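Storeroom notebook, June, started 8:12 (written on the back of the delivery slip, copied in here after lunch)

Shelf tidy, day two. Şükran wants everything that lives on the tall unit either labeled or gone before the Lellitz order comes in. I said "gone" was quicker and was handed the label maker.

Done so far: top shelf emptied, wiped, refilled with most of what came off it. Found the Lostmont catalog we accused Natalie of taking home. Natalie has been told. She would like it noted that she was told by text, with no apology attached.

Label tape: 12 mm only. The wide tape ran out at label 40, so anything after that has small writing and you will have to walk up to it.

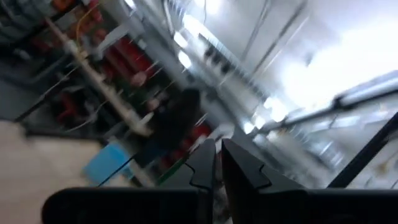 Labeling rule, agreed with Sevim over the noise of the compressor, so possibly agreed to different things: the label goes on the shelf edge, never on the item. Items wander. We have a drawer of things marked "shelf 3" that have not seen shelf 3 in years. Color is no help as a sorting system either, given how much of that unit is already red, tier after tier of it, so please stop writing "the red one" on the request sheet. Eylül wrote it twice last week and got two different things, neither of them hers. Use the bin number. If there isn't a bin number, make one up and tell me.

Numbering: I began at 121 to carry on from the old list. Şengül then produced a newer old list which ends at 812. Staying with mine. Hers has a coffee ring through the middle and three entries that say "misc."

The long white pipe across the front of the shelving stays where it is for now. I asked who to talk to about rerouting it and was given my own name. Until then, tall boxes go in sideways, and nothing you need in a hurry goes behind it.

Cables: coil them before they go up. A loop hanging down over the shelf below is not stored, whatever Eylül says.

Still to do: lower shelves, the Brallham returns, a decision on "misc."

Stopped 4:40. Label maker is in my desk, battery flat.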